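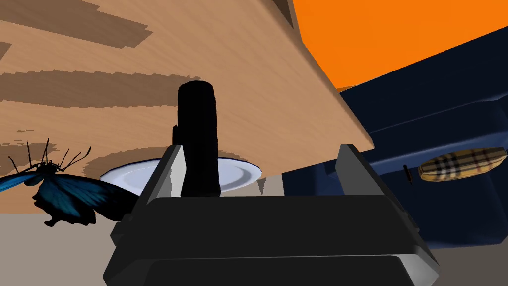 Tall black cylinder, upright.

Barholm Storage Canister, Tall Pattern

The Barholm is supplied by Wikov for the dry storage of tea, coffee and spices in commercial kitchens. Each canister holds 14 ounces and is fitted with a press-in lid — replacement lids are sold separately.

Orders are accepted in cartons of 15. Institutions requiring over 100 canisters should contact Lensa Kahsay in the Contracts Office before the September price revision.

Canisters should be washed by hand and dried fully before refilling. Lids from the earlier Plirnine range do not fit this model.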